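21 septembre 2024

Bonsoir à toutes et à tous, on me demande depuis ce matin où en est la trêve dans la vallée de Flandach, et comme je suis incapable de répondre en deux lignes (vous me connaissez), je déroule. Prenez un thé. 1/

D'abord la géographie, on s'y perd vite. Grornley est en bas, avec le marché et l'hôpital. Trelstead est tout en haut, près du col. Entre les deux, quelque 55 kilomètres de route de montagne et un seul passage sur la rivière pour les camions : le pont Stevens. 2/

Depuis le mois de mai, les forces gouvernementales tiennent la rive sud et les groupes armés locaux la rive nord. Le pont, lui, n'était à personne. On pouvait le traverser à pied certains matins, à ses risques, et le lendemain plus du tout. 3/

La trêve annoncée porte sur 72 heures, renouvelables si les deux camps le confirment par écrit. J'insiste sur le « par écrit », parce que l'arrangement précédent reposait sur des appels téléphoniques et chacun en avait gardé une version différente. 4/

Le texte que j'ai pu lire est court. Pas de mouvement de troupes à moins de 2 kilomètres du pont, pas d'armes lourdes sur les crêtes, passage des civils du lever du jour à la tombée de la nuit. Rien sur les prisonniers, hélas, et je sais que plusieurs familles qui me lisent attendaient cette ligne-là. 5/

Rien non plus sur le déminage des bas-côtés. Donc si vous avez des proches qui comptent prendre la route : qu'ils restent sur le bitume, même pour doubler une charrette, même pour une pause. Pardon de faire la maman, mais je préfère l'écrire une fois de trop. 6/

Côté déplacés, la mairie de Grornley a enregistré 461 familles venues du haut de la vallée. C'est le chiffre des inscrits, et beaucoup de gens logent chez un cousin ou une belle-sœur sans être passés au guichet. Ne le prenez pas pour un total ! 7/

Est-ce qu'elles vont remonter ? J'ai eu trois personnes au téléphone hier, toutes très gentilles et très fatiguées. L'une veut voir sa maison et redescendre le soir même. Une autre attend de savoir si l'école de Trelstead rouvre. La troisième m'a surtout parlé de ses ruches, et je la comprends. 8/

Un mot sur la vidéo qui circule, celle des tirs « près du pont ». On y voit une église à deux clochers, or il n'y en a aucune de ce genre dans le secteur du pont Stevens. Je ne sais pas où elle a été tournée ni quand. Dans le doute, je ne la relaie pas, et je vous serais reconnaissante de faire pareil. 9/

Pour l'électricité, on me dit que la ligne vers Trelstead est coupée à deux endroits et que les techniciens attendent des garanties des deux rives avant de monter. Je n'ai pas mieux pour l'instant. Si quelqu'un a une source sur place, mes messages sont ouverts (et je ne cite jamais sans accord). 10/

Plusieurs d'entre vous demandent si je suis optimiste. Un petit peu, disons. Les commandants locaux se connaissent, certains ont fait leur scolarité ensemble à Grornley, et ils ont tous besoin que la récolte descende avant les premières neiges. Mais les ordres viennent de plus loin, et là je n'ai aucune visibilité. 11/

Je reprends le fil dès qu'on sait si la trêve est reconduite. Merci pour vos messages, je les lis tous, même quand je réponds avec trois jours de retard. Bonne soirée, et une pensée pour celles et ceux de la vallée. 12/12

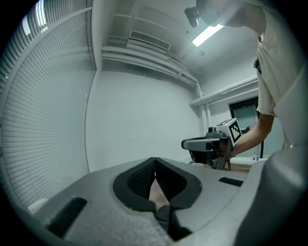
T-shirt crème, caméra sur la tête, bras tendu.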